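Workshop Notebook, Textile and Surface Care Section
Entry date: April 25, 2019
Recorded by: Idun Öberg
Reviewed by: Anju Shakya

Subject: Hard-water deposits on glazed and polished surfaces, second series

The second series was opened this morning with the water drawn at Vutthorpe. The supply there is noticeably harder than at Omorby, and the first series, which used Omorby water only, left too little deposit on the tiles to separate one cleaning solution from another. The section agreed in October that the work should be repeated with the harder supply before any guidance is sent to the housekeeping departments.

Nineteen glazed test tiles were prepared. Each was rinsed in distilled water, dried with lint-free cloth and weighed. Tile 7 was found to have a hairline crack across one corner and has been kept in the series, but its weight will not be used in the average. The tiles were then wetted with 200 milliliters of Vutthorpe water apiece, applied by drip, and left to dry flat on the rack by the north window. The drip nozzle clogged twice. It was cleared with a pin and the flow rate was set again each time; the affected tiles are marked with a pencil dot on the back.

Hardness of the batch, by titration, was 347 milligrams per liter as calcium carbonate. A second titration was done by A. Shakya on the same bottle and agreed with the first. The bottle has been relabeled, as the old label gave the Omorby source.

Three solutions are to be compared: the citric acid solution at the usual strength, the same solution at half strength, and the vinegar mixture requested by the Grulevau residence. The vinegar mixture must not be used on marble or any other lime-based stone. It was noted at the last review that the draft guidance mentions this only in a footnote. The warning is to be moved to the first line of the instructions and set in capital letters.

The question of floors was also raised. Staff at Grulevau have asked whether a marbled pattern on a floor tile should be treated as stone. Pattern alone does not settle the matter, and the purchase record should be consulted. If no record can be found, the floor is to be treated as stone and only neutral soap is to be used.

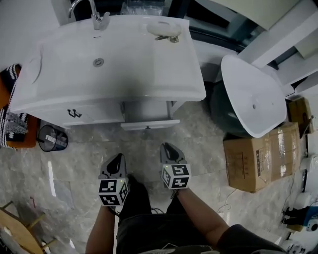 Fig. 1. White bathroom vanity and grey marbled tile floor.

The Nørgaard cloths arrived and were washed once without softener before use. Softener residue spoiled four readings in the first series by leaving a film that was read as deposit. All cloths now in the drawer on the left may be taken as clean. Those in the open bin have not been washed and should be left alone until further notice.

Contact time for the first pass was set at five minutes, with no rubbing. The half-strength solution lifted the edge of the deposit on tiles 3 and 4 and left the center ring in place. The full-strength solution removed the ring on tile 5 and left a faint haze on tile 6. The haze came away with a second rinse. The remaining tiles have not been treated.

Outstanding items:
Weigh treated tiles after overnight drying.
Repeat tile 6 with a longer rinse.
Order a replacement nozzle in the wider bore.
Correct the footnote in the draft guidance (I. Öberg).
Obtain the purchase record for the Grulevau floor (A. Shakya).

The balance was left on and covered. The rack is not to be moved before the morning weighing.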